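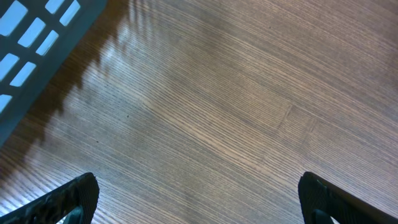 Four weeks to go and the Sornham club still can't agree on grip width. Kerstin Kristiansen wants the jaws to start narrow, saves time on the close. Dennis Sedgwick wants them wide. Wide is winning for now, fingers spread over bare wood, the gray basket off past the left one and throwing a jagged shadow on the grain. That shadow matters more than you'd think. Kerstin spent most of May blaming the software for bad picks near the basket, then somebody moved a lamp.

The club is 13 students, one table, a shelf of spare cables. They meet after classes and stay till the building shuts. The task for the Cirstead meet is snack packing: mixed packets on a table, two arms, everything into the basket, 6 minutes on the clock. Sounds easy. Isn't. Boxes they had working by spring. Bags fold, slide, go flat when you want them puffy.
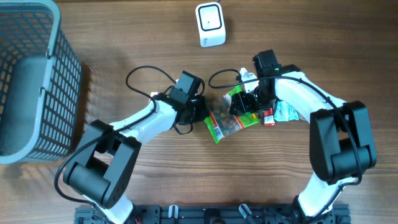
Elsa Nyberg does the driving when they record practice runs, and she has opinions. Go for the top edge of a bag, never the middle. Leave the small flat packets for last. Keep the second arm close but dont let the wrists touch, they lost an afternoon to that one.

Best score so far, 28 points. Cirstead's own team is rumored to be well past it. "We'll see," says Dennis, who is rewriting the close routine again, wide start and all. Kerstin has her narrow version saved in a seperate folder. Just in case.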